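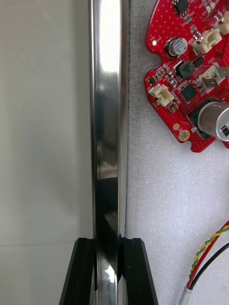
4. Preparing the control board and the wire harness

In this section you prepare the parts of the Clilex 900 before they go into the housing. Please read the section one time to the end before you start. The mechanical work from the section before must be finished, it means the guide rod is standing and its lower clamp is tight.

The work is not difficult, but it should not be done in a hurry. Most of the boards which come back to our service in Zirkham have no fault from the factory. They have a scratched trace, a bent connector pin or a wire which was pulled too strongly.

What you need

Control board (red)
Wire harness, part number 2249
Piece of white foam from the packing
Yellow parts tray
Small flat screwdriver
Tweezers with plastic tips
Soft cloth without lint
Dvorak bench power supply, or another supply with the same output (see the label inside the housing cover)

Note: Do not throw away the foam. You will need it again if the board must be sent to service.

4.1 Preparing the work place

1. Clean the table and take away all metal pieces, also the small ones such as cut wire ends and screws.

2. Lay the foam flat next to the guide rod. It must not rock when you press on a corner with one finger.

3. Put the tray on the side of your writing hand. All loose parts of the harness stay in the tray until you are asked to take them.

4. Wipe the guide rod from top to bottom with the dry cloth. Turn the cloth often. The surface is polished chrome and you will see each fingerprint on it, so hold the rod only by the ends from now on.

Caution: Do not use sandpaper, steel wool or kitchen cleaner on the rod. If there is dried grease, put a little alcohol on the cloth and wipe again. Keep the alcohol away from the foam and from the board.

5. Look along the rod against the light. Small marks near the lower clamp are normal and do not disturb the movement. A mark that you can feel with the fingernail is not normal. In this case, stop here and contact the place where you bought the unit.

4.2 Unpacking and checking the board

1. Touch a grounded metal part, for example the unpainted screw of the housing, before you open the bag.

2. Take the board by its edges and lay it on the foam with the parts looking up. The outline of the board is not a simple rectangle, it has several notches. The notches are for the ribs in the housing. They are not damage.

3. Check the large round capacitor with the black sleeve. The silver top must be flat. On the top you find the rating 25V. If the top is curved to the outside, do not connect the board.

4. Check the cream-colored connectors one after another. Look into each one from above and make sure that no foam crumbs have fallen inside. You can remove crumbs with the plastic tweezers or with air from a rubber blower.

Caution: Please do not blow with your mouth. Your breath is moist.

5. Check the small motor. It should sit firmly on its black base. Do not try to turn it by hand and do not lift the board by it. The motor looks like a good handle, but its solder points are not made for this.

6. Compare the part number on the bag with the number on your delivery paper. Write it down in the table at the end of this guide.

Note: Boards of the earlier Prekon series have a similar shape but cannot be used in the Clilex 900. The notches will not fit on the ribs. Do not file the board.

4.3 First power test

The power test is done on the foam, before the board is installed. In this way you can find a fault without opening the housing again. The short test cable is in the bag of the power supply.

1. Make sure the power supply is switched off.

2. Connect the test cable first to the board, then to the supply. The plug goes in only one way. If you feel strong resistance, take it out and turn it.

3. Check that no part of the test cable is lying over the board or touching the guide rod.

4. Switch on the supply. The small white LED near the capacitor must light up. It must stay on without flicker.

5. Wait 3 minutes and watch the LED. Do not leave the table during this time.

6. Switch off the supply and pull the test cable by the plug, never by the wires. The LED can stay on for a moment after switching off.

If the LED does not light up:
Check the main switch at the back of the power supply.
Check that the test cable is pressed in completely on both sides.
Try another wall socket.
If all is correct and the LED is still dark, put the board back into its bag and contact service.

Warning: If you notice a burned smell, or if any part is too hot to touch, switch off immediately. Do not repeat the test to "see if it was only one time".

4.4 Checking the wire harness

The harness comes rolled together and holds this shape a little after unpacking. Take it out of its bag over the tray and let it open by itself. It is better to leave it there during lunch than to pull it straight with force.

1. Remove the paper tie. The white tape around the wires must stay on. It holds the wires together at the point where they leave the channel of the housing, and without it they can come near the moving parts.

2. Find the green and yellow wires. They are twisted together and end in a small white connector. This pair carries the signal. Do not untwist it, also not when you would like a bit more length.

3. Find the red wire. It leaves the twisted pair a short piece before the white connector and ends in a crimp terminal. The black wire has a terminal of the same type and runs in a wider curve. This is intended, as its screw is on the other side of the terminal block.

4. Look at both terminals. Each one has a translucent sleeve at its base. Through the sleeve you can see if the crimp holds the wire well. There must be no single copper strands standing out.

5. Pull lightly on the red wire and then on the black wire, holding the terminal with two fingers of the other hand. The wire must not move in the terminal. A light pull is enough, as you would pull a thread from a needle.

6. Lay the harness back in the middle of the tray, so that the two terminals do not touch each other.

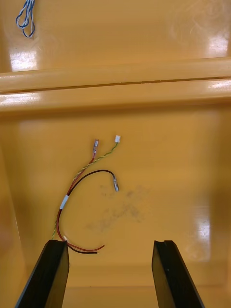 4.5 Connecting the harness to the board

Caution: The power supply must be switched off and its cable must be out of the wall socket.

1. Turn the foam together with the board until the connectors are easy to reach. Do not push the board over the foam.

2. Bring the harness from the tray to the board with the taped part in one hand and the white connector in the other. The terminals should hang free.

3. Put the white connector into the signal socket. The position is given in the connection plan inside the housing cover. Press with the thumb until it sits evenly. Do not use the screwdriver for pressing.

4. Lay the red wire to the terminal block and fasten it under the screw with the plus sign. Then do the same with the black wire and the minus sign.

5. Tighten both screws with the small screwdriver. Stop when the terminal does not turn anymore. More force will only break the thread.

6. Compare the colors one more time with the plan. If red and black are changed, the board will be damaged when you switch on, and this damage is not covered by the warranty.

Note: If the black wire seems too long - leave it so. The extra length is needed when the carriage stands in its highest position.

4.6 Placing the board in the housing

1. Lift the board by the edges, with the harness already connected. A second person can hold the wires for you, but it is also possible alone.

2. Put the lower notches on the ribs first, then let the upper side down slowly. You should not need to bend the board.

3. Lay the wires in the channel. The white tape must be in the wide part at the beginning of the channel.

4. Check the distance between the wires and the guide rod over the full height. No wire may touch the rod. Move the carriage by hand slowly up and down and watch the black wire during this movement - it must follow the curve and not form a loop to the front.

5. If a wire touches the rod, take it out of the channel and lay it again. Do not fix it with extra tape or cable ties.

6. Put in the screws of the board by hand, all of them, before you tighten the first one. Tighten crosswise.

Leave the housing cover open for now. The cover is mounted after the movement test, which is described in the next section. If you stop working here and continue on another day, lay the cloth over the open housing against dust and keep the tray with the remaining small parts next to the unit.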